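Spent the morning in the bird store at Flernside Museum, where Raelene Ruawai is relabelling the huia skins. A few notes from the visit.

The drawer holds 4 skins, two males and two females. The females have the long curved bill, the males the short straight one. Early collectors took them for separate species.

Oldest label is in brown ink and gives a valley but no year. Raelene thinks the handwriting is Prokopenko's – he sold 50 birds to dealers over 2 seasons.
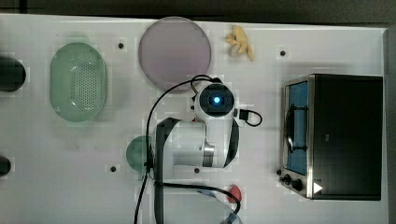 His ledger is in the same building. It lists 285 birds of all kinds, with prices. Huia tail feathers are entered separately from the skins.

New labels are on acid-free card, tied on next to the old ones. The old ones stay with the bird.

The drawer goes on show in September, in the small room by the stairs. Low light, so give your eyes a minute.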